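**Dredton bench moves to two-arm teaching**

Cludomico has begun recording two-arm demonstrations at its Dredton site under a project named Song. An operator drives both arms by remote control, and each run is stored for training.

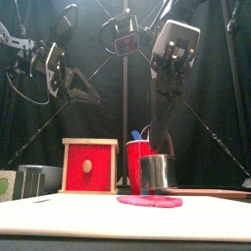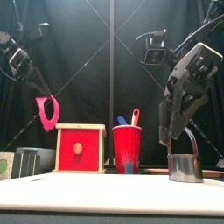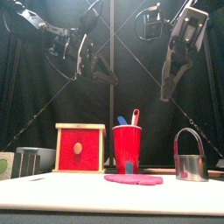 Song follows Carport, a single-arm project that closed in July with 3492 recorded runs. The new target is 900, split over 36 layouts of household objects. Runs are discarded if the operator pauses for more than 3 seconds. Thin wire handles, such as the arched one on the metal pail, are scored separately from rigid parts like the round knob on the red-fronted box, as grip force is set differently for each. Soft pink pieces are logged as a third class. Recording continues on Monday.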